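Cullinane Storage opened its sorting rooms to visitors again, and I went with low expectations. I had been to the July one, where we stood in a hallway for most of the afternoon and were handed a folder. A friend had told me the new setup was much better. She also told me that about the hotel in Vorka, so I took it with some salt.

The building is on the far side of Arer, past the tire place, with parking for perhaps a third of the people they invited. Check-in was quick. You get a sticker with your first name on it and a sheet of paper listing the rooms. Room 4 was crossed out on mine and written back in by hand.

The pitch is simple enough. Cullinane sells a way of putting small things away: clear bins, plain white work tables, and a rule that you sort on the table and store in the bin and never the other way around. They call this the Dader method. As far as I could tell from the talk, the Dader method is putting things in boxes you can see through. They charge $91 for the starter course.

Noreen Geraghty gave the opening talk, and I will say she was good. She did not oversell it as much as the brochure does. She said most people own too many containers already and buy more when they get frustrated, which was a brave thing to say ten feet from a shop full of containers. Then she put up a slide claiming that people who sort on a clear white surface finish faster. I asked where the number came from. She said it came from their own classes. I asked how many people were in those classes, and she said she would have to check. I left my email address at the desk and have not heard from her.

After the talk we were let loose in the sorting rooms.

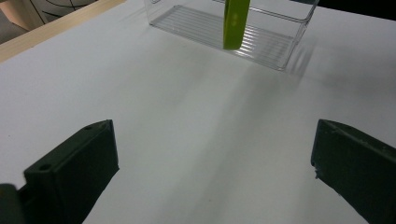

Words by Kevin Foley
Posted 11/16/18 in Visits

The white table is the heart of the whole thing, if you believe the sheet of paper, and I did like it more than I expected to. The surface is smooth and matte, and you are not fighting glare or a busy wood grain when you are hunting for a small screw. There is a good stretch of it, too. My own kitchen table would do most of the same work if I ever cleared it off, and I suspect that is where the real benefit comes from. A cleared table is a nice table. You could lay a sheet of white board over anything you own and find out for yourself before spending a cent.

The bin sits at the back. It is a rectangular clear plastic one, and it had a flat yellow-green stick standing upright in it. I asked two of the staff about the stick. One told me it was a marker, so you could tell at a glance which bin was in use. The other told me it was there for scale. I don't much mind which of them was right, but it seems like the sort of thing you would settle before opening the doors to the public.

My bigger doubt is about the bins. Clear plastic is wonderful when there is one thing in it. Fill it with cables, batteries, birthday candles and old keys and all you have done is put your junk drawer on display. I said this to a man next to me who had driven in from Vorka, and he said his wife had made the same point in the car. Noreen's answer, when she came through, was that you are supposed to use more bins with less in each. So we were back at the shop after all.

The hands-on part was 20 minutes long and needed twice that. We were given a bag of mixed hardware to sort, and the woman across from me had barely untangled her picture wire when they called time. I got through mine, but I have been sorting coffee cans of hardware since my father's garage and I don't think the method can take credit. The talk in the next room was already starting and you could hear all of it through the wall.

Coffee was free and weak. The shop takes cards. There is 20 percent off the bins if you buy on the day, and the lids are sold separately, a detail I only caught at the register with one bin already under my arm. I put it back.

Would I go again? For the talk, maybe, if they bring the numbers next time. The rooms are pleasant and the people are friendly, and anyone who has never set aside a clear surface to work on might get something out of an hour there. Wear a sweater, and get there early if you want to park.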